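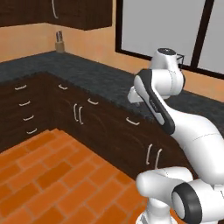

White robot arm above a dark granite countertop.

Visit to the Petgate Writers' House
Report to members of the Villanueva Fiction Guild
21 August 2020

Four members of the Guild attended the open day at the Petgate Writers' House. The group was led by Hanneke Jansen and included Annatjie Mofokeng, Siu-ming Mak and the undersigned. Attendance was by booking only, and visitors were admitted in small parties.

The House offers rooms to novelists who need time away from home to finish a draft. Each resident receives a desk, a bedroom and a key to the library. Stays last from one week to 30 days. The program director, Lizeth Benavides, received us in the library and explained how applications are read. Names are removed before the sample pages go to the readers, and every manuscript is seen by 2 of them. The House received 106 applications for the current year.

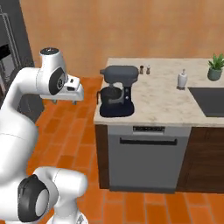 Reading time: 2 min

Ms. Benavides then took us to the upper floor, where three residents had agreed to speak with visitors. One was revising a family saga for the fourth time. Another had set herself a goal of 2,000 words a day and told us she had met it on nine days so far. The third preferred to talk about the garden.

Members asked about cost. Residents pay for their own travel and meals. A small fund, the Ivar Grant, covers the room fee for writers who have not yet published a book. Mr. Mak asked whether members who write for children may apply for it, and was told that they may.
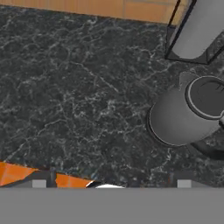
The afternoon session dealt with plotting a long novel. Ms. Mofokeng found it the most useful part of the day. Residents are asked to draw every story line on one large sheet before they begin a second draft, and to mark each place where two characters meet. The finished sheets we were shown looked much like the pale veins in this dark marble, branching and crossing at sharp angles, with some patches far busier than others. Residents are advised to look first at the busy patches, where scenes can often be joined.

Applications for spring stays close in December. Forms may be requested from the Guild office. Ms. Jansen has the reading list from the afternoon session and will send it to members who write to her.

Roxana Tamayo
Secretary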